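Projects / Sarkerar / Data / README

Overview Files Labels Notes Changelog

10/10/20 – Corina Gavrilă

# Sarkerar: small things, drawers and a taped grid

Welcome! Sarkerar is a little collection about putting things away. We love toy food, we love furniture with good grain, and we really love painter's tape, so all of it ended up in one place. The tabletop is brown kraft paper with blue tape on it, and a light wooden cabinet stands at the back. 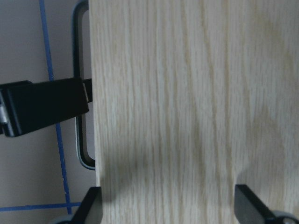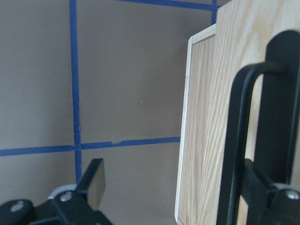
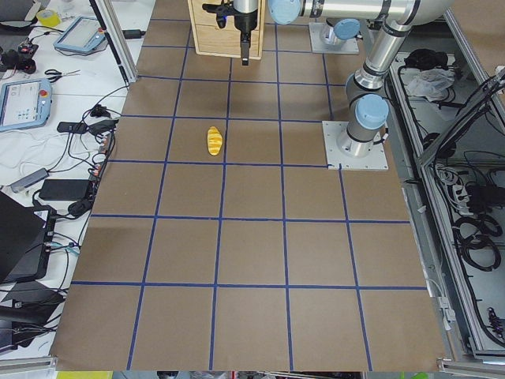
## What's inside

The activity is simple. A toy sits in a square of the grid, and the job is to get it into a drawer, or out of a drawer and onto a square that was named beforehand. There are 56 sessions in this release, in 2 folders:

- `munteanu/` – toy food, one piece at a time
- `orside/` – drawers only, opened and closed with nothing on the paper

The croissant is everyone's favorite and it shows up a lot in `munteanu/`. It's a lovely shape to work with (ridged and longer than it is wide), so which way it points matters, and we wrote that down for every session.

## Labels

Squares are named by column letter and row number, five columns and six rows, with row 1 nearest the cabinet. A session label looks like this:

 croissant, B3, lengthwise, upper drawer

If a toy touches the tape, it gets the square that holds most of it, plus the word `line`. Please keep that word if you convert the labels to another format! We lost it once in March and had to go back through 18 sessions by hand.

## About the grid

We laid the tape by eye and then pressed it down by hand, so the lines wander a bit and the squares aren't all the same size. Don't compute distances from them. They're great for saying where something is – for measuring, use the values in `positions.csv`.

## Known issues

- 7 sessions in `orside/` have no drawer label yet.
- "Lengthwise" means pointing toward the cabinet. Older notes say "upright" for the same thing.

## Using it

Take it, sort it, relabel it, teach with it. Mention Zercombe and the release date if you publish anything, and do send us corrections to the labels. More toy food is coming in the next release, and I can't wait to see where it all gets put!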